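Butcher-block table

A butcher-block table is a table whose top is made from strips of wood joined side by side into one thick, solid surface. The name comes from the heavy blocks once used in butcher shops, though most of the tables sold under it today never see a cleaver and spend their lives holding breakfast, homework, and the mail. It is a friendly sort of furniture, at home in small kitchens and large ones alike, and it tends to stay in a family for a good long while.

Construction

Tops are usually grouped by the way the wood faces. In an edge-grain top, the strips are laid on their narrow sides and run the length of the table, giving the long stripes that many people picture when they hear the name. In an end-grain top, short pieces stand upright and form a checkered pattern, which is kinder to knives but heavier and costlier to make. Maple, beech, birch, and oak are all common choices.

Makers differ on how carefully the strips should be sorted by color. Renji Sekiguchi, whose workshop in Urberg built kitchen tables for many years, liked to leave the pale and dark pieces mixed just as they came off the pile, and his customers seem to have grown fond of the result. Longer tables are often made in 2 sections that meet at a seam, which makes them a good deal easier to carry up a staircase.

Finish and care

A top meant for cutting is generally rubbed with food-safe oil and oiled again whenever it begins to look dull. A top meant for dining may be varnished instead, and then it wants little more than a damp cloth and a dry one afterward. Varnish brings out the warmth of the wood, but it also catches the light, so a lamp or a sunny window will leave a bright patch on it.

In everyday use

The striped surface is a plain enough background for dishes of nearly any color, and households with mismatched sets often find that theirs look quite cheerful on it. Plates and bowls can be stacked at one spot until the table is laid, with the broadest at the bottom.

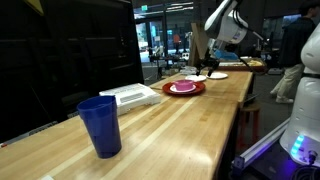 See also

Cutting board
Edge grain
Kitchen island
Trestle table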